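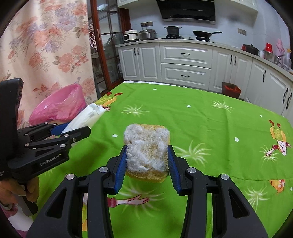 *By the author of Rirance Fossil Notes | December 29, 2020 | Filed under: Collections, Invertebrates*

Readers who follow the marine invertebrate collection at the Arport Natural History Museum will wish to know that the ammonite drawers from the Delorme quarry have been opened for study. Access is by written request. I was granted two visits in November and am setting down my notes while they are fresh.

The Delorme material fills nine drawers. It was gathered while the quarry was still being worked, and for many years it was stored by size, with the large display pieces in front and the small or broken specimens behind them. The museum has now arranged everything by rock layer. For a student of the subject this is a great improvement, as the small specimens are often the ones that show the early whorls clearly.

I spent most of the first visit on the lower beds. The shells there are flattened, and the ribbing is faint on all but a few. Six specimens carry labels that disagree with the old quarry ledger. In each case the label gives the upper gray limestone, while the ledger places the find in the shale beneath it. I compared the matrix still attached to the fossils and believe the ledger is correct. My notes on the point have been sent to the collections office, which will make its own decision.

The second visit was given to the upper beds, where preservation is much better. Suture lines can be followed on several pieces without a lens. There is also a fine partial nautiloid, which had been filed among the ammonites and has since been moved to its proper drawer.

Those planning a visit should note the following:

- Requests should name the drawers wanted. General requests are returned.
- Pencils only are permitted at the study tables.
- Photographs may be taken for personal study. Publication requires a separate form.
- The ledger may be read on site but does not leave the building.

The Woltero Fossil Society intends to publish a short guide to the Delorme beds next year, with a revised section drawing. The drawing in the present guide omits the thin clay band between the shale and the limestone — an omission that has misled a good many collectors, myself included. I have offered my measurements of the band from the old north face, and would be glad to hear from any reader who recorded its thickness elsewhere in the quarry before the lower level was flooded.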